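티켓 2360 / 라벨 프린터가 한 장 걸러 빈 라벨을 뱉음
상태: 해결됨(재발 시 다시 열기)
장소: Flavstead 창고 2층 포장 구역
접수: Junhao Duan
담당: Baoshan Xia

[접수 내용]
화요일 아침부터 송장 라벨이 한 장은 제대로, 한 장은 백지로 나옵니다. 전원은 껐다 켜 봤습니다. 세 번 했습니다. 세 번째에는 마음을 담아서 했습니다. 결과는 같습니다. 오전 출고분이 126건인데 롤이 두 배로 줄고 있어요.

[Baoshan 09:40]
드라이버 버전이랑 용지 설정 화면 부탁드려요. 혹시 최근에 라벨 롤을 다른 걸로 바꾸셨나요?

[Junhao 09:52]
안 바꿨습니다.

[Junhao 10:15]
바꿨답니다. 지난주에 Ranus 롤이 떨어져서 Hendari 롤을 끼웠다고 하네요. 야간조에서요. 인수인계 노트에는 "프린터 이상 없음"이라고만 적혀 있습니다.

[Baoshan 10:31]
그럴 줄 알았습니다. 두 롤은 라벨 사이 간격이 달라요. 우선 용지 보정부터 해 주세요.
1. 전원을 끄고 덮개를 연다.
2. 롤을 빼고 간격 센서 쪽 먼지를 마른 천으로 닦는다. 손톱이나 칼은 쓰지 않는다(5월에 누가 칼을 썼습니다).
3. 롤을 다시 끼우고 덮개를 닫는다. 딸깍 소리가 나야 한다.
4. 급지 버튼을 누른 채 전원을 켜고, 표시등이 두 번 깜빡이면 손을 뗀다.

[Junhao 11:08]
보정했습니다. 이제 두 장 걸러 한 장이 백지입니다. 발전이라고 봐야 할까요.
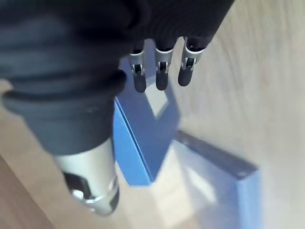
첨부 1. 밝은색 나무 상판, 검은 장갑을 씌운 로봇 손

[Baoshan 11:20]
첨부 확인했습니다. 보정 후에도 그러면 설정값이 옛날 걸로 남아 있는 겁니다. 출고 프로그램 Mao에서 용지 프로필을 열어 보세요. 프린터 쪽 설정을 아무리 고쳐도 Mao가 인쇄할 때마다 자기 값으로 덮어씁니다. 자기주장이 강한 프로그램이에요.

[Junhao 11:34]
열었습니다. 프로필이 네 개 있습니다. "기본", "기본2", "진짜기본", "쓰지마세요". 현재 선택된 건 "쓰지마세요"입니다.

[Baoshan 11:36]
잠시만요.

[Baoshan 11:49]
"진짜기본"을 복사해서 라벨 높이와 간격을 새 롤 포장지에 적힌 값으로 넣고 저장하세요. 이름은 부디 롤 이름으로 해 주시고요. 저장한 다음 Mao를 완전히 종료했다가 다시 켜야 적용됩니다. 창만 닫으면 안 됩니다.

[Junhao 12:17]
창만 닫았다가 20분 날렸습니다. 완전히 종료하니 됩니다. 시험 인쇄 111장, 백지 없음. 왜 111장이냐면 수량 칸에 11을 넣으려다 손이 미끄러졌습니다.

[Baoshan 12:25]
표본이 넉넉해서 좋네요. "쓰지마세요"는 제가 원격으로 지웠습니다. 만든 분이 나타나시면 저한테 보내 주세요. 혼내려는 게 아니라 그 안의 여백 값이 왜 음수였는지 궁금해서 그럽니다.

[Junhao 14:03]
오후 출고도 정상입니다. 닫아 주셔도 됩니다. 남은 Ranus 롤 한 개가 선반 뒤에서 나왔는데 어떻게 할까요?

[Baoshan 14:10]
끼우지 마세요. 티켓 669번에 두 종류 섞어 쓰다 생긴 일이 길게 적혀 있습니다. 1층 프린터가 아직 Ranus를 쓰니 그쪽으로 내려보내 주시면 됩니다. 해결 처리합니다.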